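Rodness Updates Surface Standard for Shared Work Tables

2024-06-09
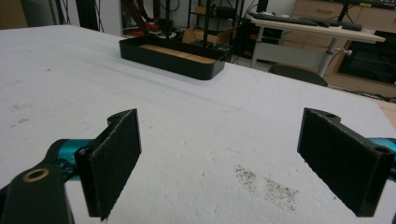 A white tabletop, one of the finishes covered by the standard.

Rodness has published a revised internal standard for the tables used in its shared workrooms. The text replaces a version that set limits for scratch depth only and did not address cleaning agents or surface glare.

Under the revision, a sample panel of each finish must pass 2000 wipe cycles with a neutral detergent before purchase. Gloss is measured at 4 points per panel, and readings taken before and after the test may differ by no more than 20 percent. Panels that fail can be resubmitted once.

Light finishes are treated separately. According to Hayley Pearce, who edited the document, white surfaces show edge staining earlier than gray ones, so the inspection interval for them has been shortened. Edge sealing is now checked at delivery and again at each inspection.

The standard applies to new orders only. Some 400 tables already in service will stay in place until their next scheduled replacement. Yufang Yin of Gilusov, which supplies the test panels, said the first batch was shipped in May.

Comments on the glare section remain open. Load limits and table height are covered in a separate document and have not changed.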